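Refinishing a dark walnut table vs. selling it as is
Forum: Furniture and Home Repair > Wood Finishing

parsonsroad_dee
Member
Posts: 50

I have a dining table that came from my aunt's house in Parsons. Solid walnut top, two leaves, made by a shop called Prenen that closed a long time ago. The finish is old and somebody put a dark stain over it at some point, so it's nearly black in places. There are two white rings near one end and a scratch that goes through the stain.

I had it looked at by a dealer and he offered 400 as is. He said if it was stripped and oiled he could see it going for more, but he wouldn't put a number on it. A local refinisher quoted me 600 for the top only, base not included.

I'm not short of money but I'm not going to keep it either. It doesn't fit in the apartment. Do I sell it now, pay for the work, or strip it myself? I've done two nightstands and a bench before, nothing this big.

For the color, think very dark chocolate with a little lighter streaking along the grain. 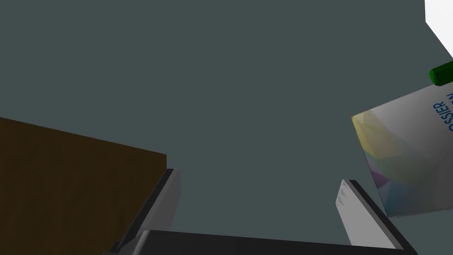

The underside was never stained and it's a lot lighter, a medium brown with some red in it. That's the part that makes me want to strip it. The leaves were stored separately and match the underside more than the top.

halvorsen_k
Senior Member

Sell it. 400 for a brown dining table is a good offer in this market. I've moved four of these in the last couple of years and the best one brought less than that, with chairs.

If you pay 600 for the top, you need over 1000 just to be where you are now. Then you still have a dark base under a light top.

mill_and_main
Member

I'd disagree with halvorsen on the market. It depends a lot on where you are. Large walnut tables with leaves do sell where I am, and stripped ones sell faster than dark ones. I saw one listed at 3000 in April and the listing was gone in under two weeks. I don't know what it sold for.

Dee, is the top solid or veneer? You said solid, but did you check the end grain? A lot of tables with solid edges have a veneered field. If it's veneer, do not let anyone near it with a belt sander.

halvorsen_k
Senior Member

A listing at 3000 tells you what somebody wanted for it. People pull listings all the time.

parsonsroad_dee
Member

I checked. The grain on the end lines up with the grain on top and I can follow the same knot from the top to the underside. It's solid.

No chairs, they went to my cousin.

Anatole Brunet
Moderator

A few things before you decide.

Find out what's on it. Rub a hidden spot with denatured alcohol on a rag. If it gets sticky, it's shellac, and shellac comes off easily. If nothing happens, try lacquer thinner. If that does nothing either, you probably have a varnish or a poly and you'll need a proper stripper.

The dark color may be a toner mixed into the finish. If so, it leaves with the finish and you'll be down to clean walnut in an afternoon. If it's a pigment stain in the pores, expect to sand, and expect some of it to stay in the grain anyway. On a table this dark I would guess there's some of each.

White rings are moisture in the finish. They go away when the finish goes away. Black rings would be in the wood and need oxalic acid, but you didn't mention any.

mill_and_main
Member

Agree with all of that. I'd add that old walnut lightens with age, so the stripped top may come out more golden than you expect. People are sometimes let down by it. The underside has had less light, so don't count on it as your sample.

truing_plane
New Member

Has anyone thought about painting it? My sister did a white top on a dark base and it looks very clean. She used a bonding primer and two coats of a cabinet enamel, and she has three kids eating on it every day.
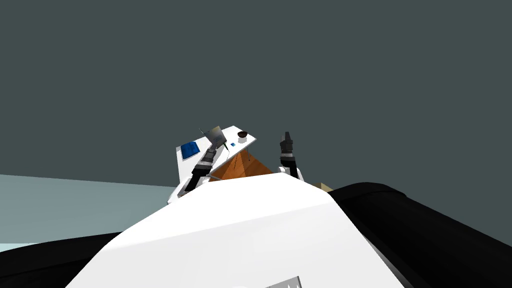 She got the primer on sale at Wultis and the whole job cost her under 50. It took a long weekend, most of that waiting for coats to dry. She did sand between the primer and the first coat, and she says she'd use a foam roller from the start next time, the brush left lines.

halvorsen_k
Senior Member

Please don't paint solid walnut.

truing_plane
New Member

It's a table. If it sells better white, what's the harm? Half the people shopping for one want something bright.

halvorsen_k
Senior Member

The harm is that the next person has to get paint out of open pores, and they won't. Walnut is open grained. You would also see every pore through the enamel unless you fill first. If she wants a white table she can buy a pine one and paint that.

mill_and_main
Member

I have to side with halvorsen on this one. A painted walnut table sells for the price of a painted table. Paint makes sense when the top is ruined or was nothing much to begin with.

Gwenaël Marchal
Member

I did the same job two winters ago on a table of similar size. I used the Trurik citrus stripper, two rounds, left on overnight under plastic sheeting. Then a card scraper, then 120 and 150 by hand. I stopped at 150 and put on three coats of oil.

It took me four evenings for the top and longer than that for the base. The turned legs were miserable. I used string and a brass brush in the grooves and I still left some dark color in them. It looks fine.

If I had only wanted to sell it, I would not have done it. I kept mine.

Anatole Brunet
Moderator

Don't use a brass brush if the wood is still wet with stripper, it can scratch. A nylon one is safer. Otherwise I'd do it about the way Gwenaël did.

On the base question, you can leave it dark. A natural top over a dark base is common enough and buyers accept it if the line between the two is clean. Strip the apron or don't, but don't stop halfway down.

parsonsroad_dee
Member

Did the alcohol test on the inside of the apron this morning. It went sticky almost right away and the rag came up dark brown. Same thing on the top, next to one of the rings.

So it's shellac, and it sounds like a lot of the color is in it. I'm going to do one leaf support and a corner of the top and see what comes up. If the stain is deep I'll call the dealer back and take the 400. If it isn't, I'll do the top and leave the base alone.

I won't be painting it, but thanks for the idea.

mill_and_main
Member

Good plan. Change your rags often or you'll just move the color around. And lay them flat outside to dry when you're done.

halvorsen_k
Senior Member

Ask the dealer how long the offer stands before you start on that corner. He priced it with the finish on.

parsonsroad_dee
Member

Good point, I'll call him first.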